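Table clearers and stackers wanted for the Ardale Saturday Supper

Do you like the part of a meal that comes after the pudding? Some of us do! There is something very satisfying about a long table going from plates and crumbs back to bare wood, and we are looking for more people who feel the same way to join our clearing team.

The Ardale Saturday Supper is a shared meal for anyone who lives nearby. We sit down at six, we eat together, and by nine the hall has to be ready for the Sunday morning group. We seat 60 people on a full night and we have been full since December. The cooking side is well covered (Letay Tsegaye and her crew have more offers of help than oven space), but the clearing side is four people, and on a busy night four people is not enough.

What you would be doing

You would start when the first table finishes, usually a little after seven. Each pair of clearers looks after two tables. You collect the plates, put them in stacks, gather the trays from the middle of the table and get everything over to the hatch, where the washing-up team takes over. Then you wipe down, and the table is done.

Most of our crockery is plain white and round, in a couple of sizes. The big dishes go first and the small ones after, so that you never have a large dish balanced on a little one. Pick up by the rim, lift straight, and don't try to take the whole table in one go.

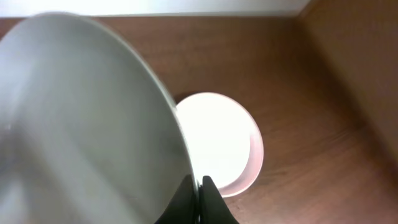
A large dish and a smaller white one at the clearing stage.

We do have a way of doing things, and you will pick it up in one evening:

1. Ask before you take. Plenty of our guests are slow eaters and good talkers, and a plate with a bit left on it may still be in use.

2. Look at what is on the tray before you move it. Trays get used as a landing place for plates during the meal, and a plate sitting half on and half off the edge will slide if you lift the tray first. Plates off, then tray. 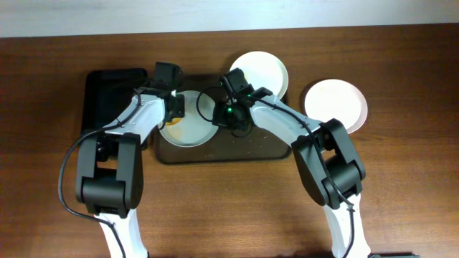

3. Stack like with like. Same size together, middle of the table, well in from the edge. We keep stacks low because Berhanu Ayele, who runs the hatch, would rather have six small trips than one big crash.

4. Scrape anything that will scrape. Sauce is the usual trouble. Letay's tomato and red pepper stew is the best thing on the menu and it gets everywhere, so a quick scrape into the food bin saves the washers a lot of work.

5. Crumbs last. Tip the tray into the bin, then wipe the wood along the grain with a damp cloth (damp, please, the tables have only just been re-oiled).

One small thing that new people often ask about is whether a plate with only a little mark on it can go back on the shelf.
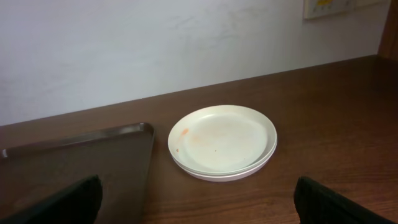 It can't, even if it looks nearly clean. Every plate that has been out on a table goes through the wash, and so does the one underneath it in the stack, as the bottom of one plate sits on the face of the next. Baking trays are washed separately at the big sink, so leave those beside the stacks and somebody will come round for them.

Who we are looking for

Anyone over sixteen, really. You don't need to have worked in a café or a kitchen. You do need to be all right on your feet for a couple of hours and happy to talk to people while you work, because they will talk to you! If lifting is difficult for you, tell us and we will put you on wiping and sorting, where we are just as short.

We would especially love to hear from people who can come every other week, but once a month is a great help too. If you can only manage a one-off, come for the one-off.

What you get

Supper, first of all. The clearing team eats at half past five, before the doors open, and you get the same food as everyone else. We also refund local bus fares, lend you an apron, and give you a short induction on your first evening with Ffion Lougher, who has been clearing tables here since the very first supper and is quicker at it than the rest of us put together.

This is an unpaid role. After three suppers we can pay for you to take the basic food hygiene certificate if you would like it, and we are glad to write a reference for anyone who has been with us for a while.

A bit of background

Last year we served just over 4,000 plates of food. We are hoping to add a second sitting in the autumn, and whether we can do it depends almost entirely on how quickly we can turn the tables round between the two. So if you join now, you will be in on the planning, and we do want your ideas. The low stacks rule came from somebody's second evening.

How to join

Send a few lines to Humaira Jadoon through the contact form on the Ardale page, or speak to her at the welcome table any Saturday from five o'clock. Tell her which weeks suit you, your apron size, and anything you can't eat. Flat, closed shoes for your first evening, please, and sleeves that roll up.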